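4. Failure analysis: label swaps and marker dropout in the wrist tracking data

This section reports a fault that affected part of the bimanual demonstration set described in Section 3. We give it more space than its size might suggest. The fault passed all of our automatic checks, it changed the behavior of the trained policy on the robot, and the same conditions can easily occur in other setups that use printed markers on the wrists.

4.1 How the fault was found

The first policy trained on the full set was run on the two-arm robot in February. The task was to hold an open tea box with the left gripper and lift out one bag with the right. In 13 of the first 20 trials the right arm began its approach normally, then turned the gripper sharply as it neared the rim of the box. In most of these the gripper struck the edge of the box or one of the raised flaps. In two trials the force on the left arm exceeded the stop limit and the controller cut motion. The remaining trials with a sharp turn ended in a timeout or were stopped by the operator.

We first suspected the controller. The inverse kinematics solver had been updated shortly before the trials, and a jump in wrist orientation is a known symptom of a solver changing branch near a joint limit. We restored the earlier version and ran the same starting positions again. The turn was still there. Logged policy outputs showed that the commanded orientation itself contained the jump, so the solver had only followed what it was given.

We then looked at the training data. The set holds 487 demonstrations of household packing and unpacking tasks, all recorded with the Levgate wrist kit and processed with our in-house pose tool, Komen. Replaying the tea box demonstrations with the estimated wrist axes drawn over the video made the problem plain within a few minutes. In 54 demonstrations the right wrist pose flipped to a wrong orientation for a short period and then came back. Nearly all of the flips fell in the same part of the task, when the right hand was over or inside the opening of the box.

4.2 Conditions during the grasp

The demonstrations were recorded at a table with the operator holding the box in the air. Each wrist carries several square tags at fixed angles on a black strap, along with a sensor module that has a marker of its own. The head camera supplies the view used for pose estimation. Figure 4 is taken from the grasp phase, with a bag partly out of the box.

The geometry of this phase is hard on the tracking for two reasons. First, the right hand points down and the wrist rolls inward, and many of the tags are then seen at a steep angle. A single square tag seen nearly edge-on, or one that covers only a small number of pixels, has two possible orientations that fit the image almost equally well. Second, the two wrists are close together. When Komen loses the tags on one wrist, it searches for them near their last known position, and during the grasp that search area can include tags from the other wrist.

Figure 4. Taking a tea bag from the box during the grasp phase. Both wrists carry fiducial tags and a sensor module.

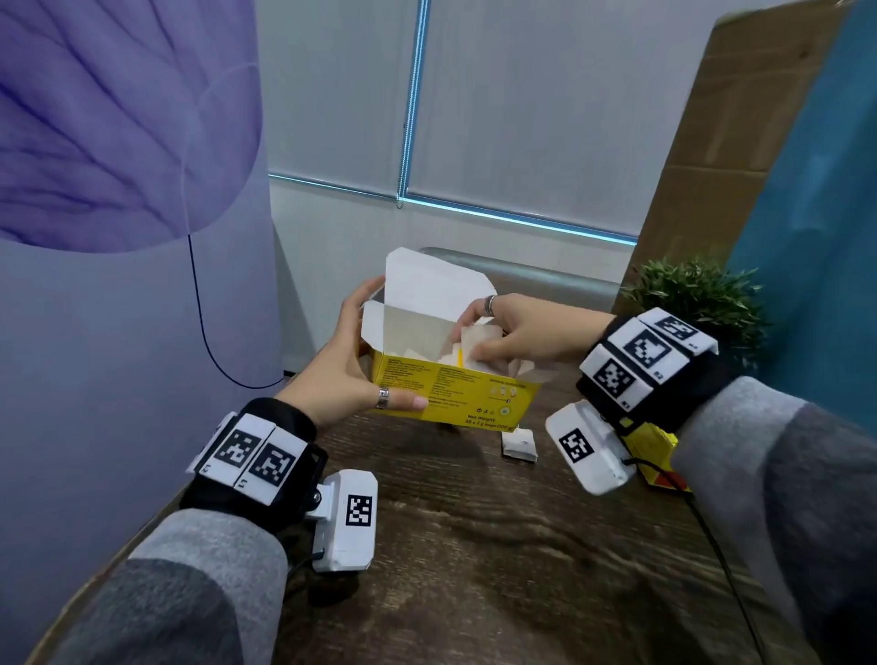
4.3 Two separate errors

When we sorted the affected demonstrations by hand, we found that two errors were involved. They look similar in the replay but have different causes.

Orientation flip. The larger group was the two-solution case described above. When only one tag was detected on the right wrist, Komen chose the solution with the lower reprojection error. Near the ambiguous angle the difference between the two solutions was smaller than the noise in the detected corners, and the choice could change from one video frame to the next. The position of the wrist stayed nearly correct throughout, which explains why our position-based check did not react. That check compared each wrist position with the previous one and rejected jumps above a threshold. There was no matching check on orientation – we had planned one and left it out of the first release.

Label swap. The smaller group came from the configuration file. Each strap has its own list of tag numbers, and each tag has a stored offset from the wrist center. After a worn strap was replaced, two tags were remounted in each other's places. The file was not changed to match. As long as three tags were in view the solver averaged the disagreement away and reported a slightly higher residual, still inside the accepted range. When only one of the two exchanged tags was in view, the pose followed that tag's wrong offset and the wrist appeared to rotate.

The second error is a plain mistake in handling, and we include it here because the tools we had did not show it. The residual for every affected recording was stored in the log. We had set the acceptance limit from early recordings in which the straps were loose, and it was too wide.

4.4 Why the inertial data did not prevent it

The sensor modules on the straps record angular rate as well as carrying a marker. In principle a gyroscope rules out a large turn of the wrist within a few hundredths of a second. Our filter did combine both sources, but it gave the marker orientation a fixed weight regardless of how many tags were seen. With a run of wrong marker readings, the filter moved toward them within a short time. The output was smoother than the raw marker pose, and this made matters worse in one respect: a sudden flip would have been easy to spot in a plot, while the filtered version looked like a fast but possible wrist motion.

Both modules were connected by cable, and we checked the cables as a possible source of dropped samples. The sample counts were complete for all affected recordings and the clocks agreed with the camera to within one image interval. We found no sign that the inertial hardware contributed to the fault.

4.5 Effect on the robot

The policy learned the false turn as part of the grasp. This was to be expected, given how closely the errors clustered in one phase. Had the same number of flips been spread at random over the set, we believe the policy would mostly have averaged over them.

No one was hurt in the trials. The robot runs inside a guarded cell and the operator stands outside with a stop button. Still, the two force stops deserve attention. In both cases the right gripper pushed against the box while the left gripper held it, and the load rose until the limit was reached. A carton gives way easily. The same policy run on a glass jar or a metal tin would have reached the limit sooner and could have broken the object or damaged the fingers of the gripper. After the second stop Nicanor Ocampo, who was running the trials, lowered the force limit and suspended all work with rigid containers until the data had been reviewed.

4.6 Changes made

We made the following changes to the pipeline.

Komen now keeps both solutions for any wrist pose based on a single tag and selects the one that agrees with the integrated gyroscope reading. If neither agrees, the pose is marked invalid and is left out of training.

The marker weight in the filter depends on the number of visible tags and on their viewing angle. With no reliable tag in view, the filter runs on inertial data alone for a limited time, after which the segment is marked invalid.

Tag offsets are no longer trusted from the file. Each recording session starts with a short calibration motion in which the operator turns both wrists in front of the camera. The measured offsets are compared with the stored ones, and the session cannot start if they differ.

The limit on the residual was reset using straps mounted as the instructions require. We also added a limit on orientation change, applied to the marker pose before filtering.

On the robot side, the controller rejects any commanded rotation faster than the fastest one found in the checked demonstrations. This guard does not depend on the cause of the fault, and we would keep it even if the tracking were perfect.

4.7 Results after correction

All recordings were processed again from the stored video and sensor logs. The label swaps could be corrected in full by supplying the right offsets. For the orientation flips, most segments were recovered by the new selection rule, and the rest were cut. The corrected set was frozen on 6/5/23 and is the one used in all later sections.

A policy trained on the corrected set with the same settings was run from the same 20 starting positions. The sharp turn did not appear in any of them, and there were no force stops. Some grasps still failed. In these the gripper closed beside the bag or took hold of two bags at once, and we treat them as ordinary task failures in Section 5.

One limit remains. When the right hand reaches deep into a container, every tag on that wrist may be hidden for longer than the inertial data can cover. These segments are now marked and removed, so the set contains fewer examples of deep reaching than of shallow reaching. A second camera at the side of the table would help – we have not tested this.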